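The Table We Never Eat At

There is a small town called Hebden where I spent the better part of my childhood, and in that town there was a dining room, and in that dining room nobody dined. My family ate in the kitchen, shoulder to shoulder, at a table built for fewer people than we had. The dining room sat eleven feet away with its door closed, like a rich aunt having a nap.

I thought we were odd. Then I started visiting other children's houses and found the same closed door, the same cold chairs, the same bowl of walnuts from some earlier administration. At my best friend's house the dining room was where the ironing went. At the house across the road it was a bedroom for a dog.

Thirty years on, the formal dining room has mostly been knocked through, and I can't say I miss it. What replaced it is the small table, and the small table has a great deal to answer for.

I moved to Kiltell in April, into an apartment the listing called "efficient." You learn to read these words. "Cozy" means you can touch both walls. "Characterful" means the floor slopes. "Efficient" means that somebody has thought hard about where you will put your elbows and has decided against it. There was space for one table, and the table would have to be a desk, a counter, a place to fold shirts and, if time allowed, somewhere to have supper.
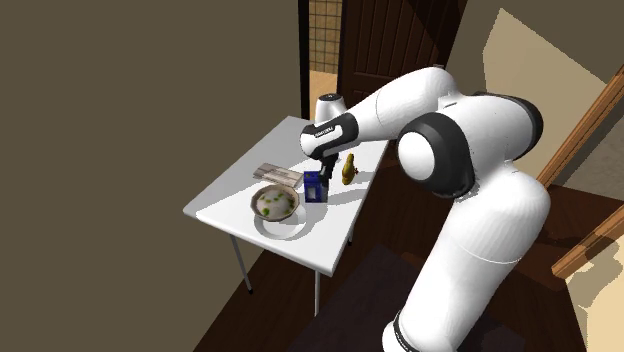
Small white table, dark wood floor: the compact room at its most compact.

I went shopping. The salesman at Fodon, a furniture store the size of an airport with roughly the same food, asked me how many I planned to seat. I said two. He asked how many on holidays. I said two, but better dressed. He steered me toward a model that opened out to seat 6, by means of a leaf, a hinge and a pair of legs that swung down from underneath with the force of a garden gate in a storm. I asked where the six would go, given that my apartment stopped shortly after the table did. He said people found a way. I bought the one that didn't open.

There is a whole body of advice for people in my position. Magazines (I include this one) love to tell you that a small table makes for better talk. You lean in. You pass the salt without standing. This is true for the first half hour, after which you begin to notice that you are close enough to your guest to read the washing instructions on their sweater. My mother, visiting for a weekend, moved her chair back to a comfortable distance and finished her soup in the hallway.

And then comes the matter of plates. 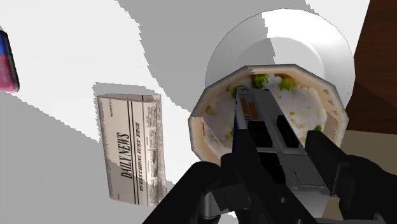
Words by our home and table columnist

I own too many of them, and I blame the stack. At some point we all agreed that a bowl of soup couldn't be trusted on its own and had to be given a plate to sit on. The plate does nothing. It catches a drip now and then, it holds a spoon you would have left in the bowl anyway, and it doubles the dishes. On a big table it has a certain grandeur. On mine it means that four people's soup takes up all the land there is, and the bread has to be held.

My grandmother was firm on this. She had a service from Tokitz, 17 pieces, one having been lost in a quarrel before I was born, and she would no more have put a bowl straight on the cloth than gone to church in her slip. When she died the set came to me, in newspaper, with a note that said USE THESE. I put it on the top shelf, behind the blender, where it has been perfectly safe and of no use to anyone. It dawned on me one evening, while eating noodles out of the pan, that I had built a dining room after all. It was just up there in the cupboard, with the door shut.

So I got it down. I had a couple of friends over and set the whole business out, bowls on plates, and a smaller plate for a roll. There was no room left for glasses, so we kept those on the windowsill and got up when we were thirsty. One friend put her elbow in the butter. The other asked, kindly, whether we were expecting somebody.

We stayed until past midnight. The soup was from a carton and I'd salted it twice.

The washing up took me two days, mostly because the sink is also efficient. I have since cut back to the bowls alone on weeknights, and I'm told there is a rack you can buy that hangs over the faucet. If I find one that fits, my mother may even get her place back from the hallway.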